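Reading time: 4 minutes

Print this page | E-mail this page

What I learned from writing down my spending for one summer

Saturday, October 8, 2022

My grandmother kept a small book in the kitchen drawer where she wrote every coin that left the house. When I was a child I thought it was sad. Now I am older than she was when she started it, and in July I bought a small book too.

The reason was a letter from Nelico, the company which manages our building. The rent would go up from the autumn, and I sat down at the table to see if this was a problem for me. I could not say. I knew what comes in every month, and I knew that at the end there was not much left, but the part in the middle was dark. I am a person who checks a train ticket three times, so this made me a little ashamed.

My colleague Tomás Frade told me to use an app. He uses Trendent, and he likes it very much. I tried it for one week. The app sorted my purchases alone and put nearly all of them under "Lifestyle." Bread was lifestyle. The dentist was lifestyle. I also did not enjoy the notifications, which arrived always at dinner. So I removed it and went back to paper, with a pencil, as my grandmother did.

My rules were simple. Every purchase gets one line: the day, the place, the amount, and one or two words about why. I did not put a limit for anything. I only wanted to look. If I forgot a line and could not remember it the next morning, I wrote a question mark and continued.

By the end of September I had 221 lines. This is less than I feared. In total, without rent, I spent 1741 dollars, and I had believed it was much more. But the division surprised me. Food from the supermarket was almost exactly what I would guess. Clothes were nothing, only one pair of socks. The big part was what I started to call "between" - the things I bought between one place and another. A coffee before the bus, a sandwich because the meeting was long, a magazine at the station, water when I had forgotten my bottle. They made 859 dollars together. I added this column two times, and then one time more with a calculator, and it did not become smaller.

I want to be fair with myself. Some of those lines were good lines. There is a coffee on a Tuesday where I wrote "with Marta, she has the job!!" and I would pay it again tomorrow. There is an ice cream with the words "too hot to think." But there are many where the reason is only "tired," and after I wrote "tired" for the tenth time I began to understand that the book was also about my sleep.

The second surprise was the subscriptions. I had two that I did not remember. One was Sonus, for music, and I had it already through my sister's family plan, so I was paying for the same songs twice. The other was a language course called Paewai, from a winter when I had big intentions. To cancel Sonus took one minute. To cancel Paewai I needed to write two e-mails and answer a survey about my feelings. They asked if a discount would change my mind. It would not, but I said thank you.

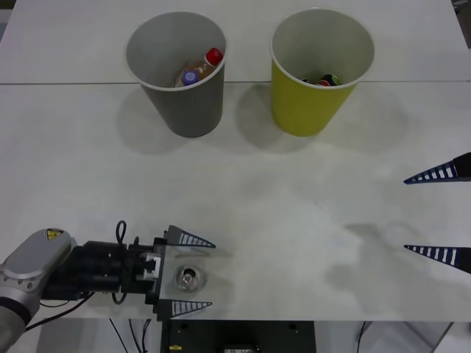
What changed after this is not very dramatic. I carry water now. I go to bed earlier on Sundays, because Monday was the most expensive of the working days. On Fridays I take a fixed amount in cash for the "between" things, and when it is gone I can wait until the next Friday. Last week it was not gone, and I bought peaches with the rest.

I also called Nelico about the rent. I had my book open in front of me, and I think my voice was calmer for it. The lady explained that the increase could be divided in two steps if I signed before the end of the month. It was written nowhere in the letter. I signed.

Some people asked me if it is not tiring to write everything. The first two weeks, yes. I stood outside shops with the pencil and felt like an inspector. Then I started to keep the receipts in my coat and do it once in the evening, with tea, and it takes less time than brushing my teeth. My handwriting has also improved, I believe - at least the sevens.

I don't have a goal of the kind that finance people have. I read an article which says that every adult should have 3000 dollars in a separate account and never touch it. I am not there. I opened the account, and there is something in it, and I put the transfer on the day after my salary so that I do not have to be brave.

The first book still has nine empty pages. I will use them until November and then buy another one, the same size if the shop still has it. The blue one was nicer but it did not fit in the drawer.

Related posts
Cooking for one person without eating the same soup all week
My sister's bicycle, part two
Why I still send postcards
A short list of words I always spell wrong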